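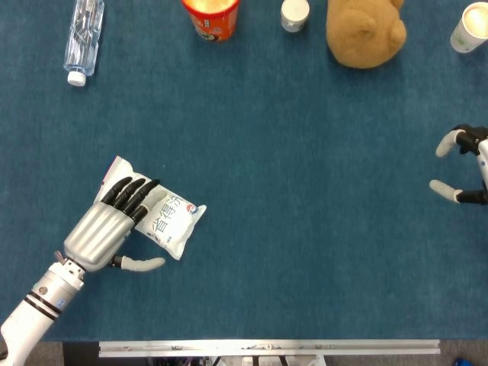 Sat in on the end-of-term demo for a student robotics project at Lindholm last night. I've been asked for years to say something nice about one of these. I'll try. Thread.

First, the setup. Two arms, two hands with fingers, a carpeted table, and a pile of stuff from people's kitchens and bedrooms. The course is called "Everyday Handling." The students take turns steering the hands to record how a task is done, then train a model on the recordings, then stand back and hope.

The handout says 1263 recorded runs. I asked how many were thrown out before training. Lise Carrier, who teaches the course, had the number ready: 772 kept. So well over a third went in the trash, and the slide in the lobby still says 1263 in very large type.

I don't blame the students for that. I do blame whoever makes the lobby slides.

The headline number is 82 percent success on pick and place. Pick what? Place where? You have to read down to the second page, where it says the object starts inside a taped area, one object at a time, and each try gets up to 15 seconds.

Ask me to find my keys under those rules and I'd look like a genius too.

Soft packages are the part worth watching. A bottle or a cup keeps its shape, more or less, so you can close your fingers and be a little wrong. A pouch of drink slides, folds, and bulges out wherever you aren't squeezing. Every team hates the pouch. Every team got the pouch.

Cristóvão Rocha's team spent most of December on it. Their trick is to press down with the fingers first, drag it a little so it bunches up, and only then bring the thumb in. It looks clumsy. It is also pretty much what I do with a bag of frozen peas.

Their first version went straight for the grab. He showed me the old logs on his laptop and they're grim. Fingers close, pouch squirts away, fingers close again on carpet. He kept scrolling and it kept being carpet.

The new version worked three times in a row while I stood there. Then somebody turned the pouch to a different angle and it missed twice. I wrote both down, because I promise you only one of those is going in the newsletter.

I asked what happens on a bare table. Long pause. "We haven't really done bare table." OK. So carpet is doing some of the work. Carpet grips the package and holds it still while the fingers come down. That should be in the report, on page one, and it isn't.

To be fair, Carrier didn't argue. She said she'd make them test it next term and wrote it on the whiteboard, under a list that already had "other hand???" on it.

About that other hand. Two of them are mounted, and in most of what I saw, one did the job and the other hung around. Twice the price for a spectator. Rocha says the two-handed tasks are "coming." I have heard that word from grown-up companies with much bigger budgets.

Speaking of which. There was a guy from Cinovar in the back row telling parents this is the same thing going into warehouses "any day now." Please don't say that to people who are paying tuition. A warehouse doesn't put down tape and hand you one item at a time.

Someone replied asking if the students at least know the limits. Yes! Better than the adults do. The best minute of the evening was a second-year explaining, without being asked, that their model gets worse when the room lights change and they don't know why yet. More of that, please.

Also good: the failed runs are all saved and labeled. "Slipped," "pushed too hard," "wrong object," "operator sneezed." I've seen paid teams who just delete theirs.

Less good: no team ran another team's model. Everybody tested their own work with their own objects on their own afternoon. Swap them. It costs nothing and half those percentages would drop by dinner.

Couple of replies to "so you hated it." I didn't. I stayed until they shut the power off. I just think 82 percent of an easy thing is a fine grade for a class and a terrible thing to print on a banner.

What I'd want to see next term: bare table, pouch at any angle, lights changed halfway through, somebody else's model. And the number of tries printed right next to the score, same size type.

Carrier says I can come back and pick the objects myself. I'm bringing a bag of grated cheese, already opened.

Correction from Rocha, who found this thread: the time limit counts from when the hand starts moving, so the time the model spends thinking before that isn't included. He thought I'd want to know. I did, and now I have more questions.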